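Gulledlow Gripper Comparison

The Gulledlow comparison is a bench test for hand-held robot grippers, run at the Lurnstead workshop and named after the street the workshop stands on. 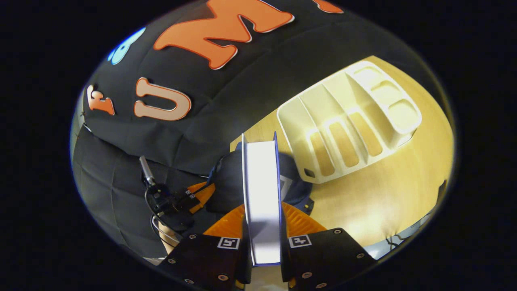 It began as a way to settle a simple question: do soft ribbed finger pads hold everyday desk items better than flat rubber ones? The answer took a whole winter to work out, and the test has since grown into one of the most enjoyable small projects in the field to follow.

Background

Most gripper tests of the time used blocks, balls and cylinders. The Lurnstead group wanted things people really keep on a desk, and above all thin things, which are hard to pick up and harder still to put down neatly. A slim box standing on edge is a wonderful test piece. Squeeze it too hard and it bows; squeeze it too gently and it swings between the fingers like a door. Pens, erasers, folded cloth pouches and plastic organizers were added during January.

Grippers tested

Two sets of fingers went through the full program. The Flalora set uses soft ribbed pads that bend around whatever they close on. The Ibarra set has stiff fingers faced with flat rubber, and closes faster. Both fit the same handle, so an operator can change from one to the other in around 6 minutes with a single screwdriver.

Square printed markers on the fingers let the software work out how far apart they are from the video alone. This replaced an earlier position sensor whose cable kept working itself out of its socket -- a fault that cost the group most of its first week of data.

Method

Each trial starts with the items laid out on a table. The operator picks up one item, moves it to a target spot and lets go. A trial counts as clean if the item ends up within 11 millimeters of the target and has not fallen over. There are 18 items in the standard list, and every operator works through all of them with both sets of fingers. Two-handed trials, in which one gripper steadies a container while the other fills it, are scored separately.

A wide-angle camera on each gripper records the work. Narrower lenses were tried first and gave a sharper view of the fingertips, but they lost sight of the target too often during long moves.

Results

The first round produced 1,102 scored trials. The Flalora pads did clearly better on thin boxes and soft pouches, and they were a delight with anything slippery. Ibarra fingers came out ahead on pens and other small round items, which tended to roll into the grooves of the ribbed pads and come out crooked. Operators also liked the crisp feel of the stiff fingers, even on items where they scored lower.

Later work

A mixed pair, with one ribbed finger and one flat, was tried on a Friday afternoon more or less for fun. It handled pens almost as well as the Ibarra set and boxes almost as well as the Flalora set, and is now part of the standard program. Tests with the same fingers mounted on a pair of arms are under way.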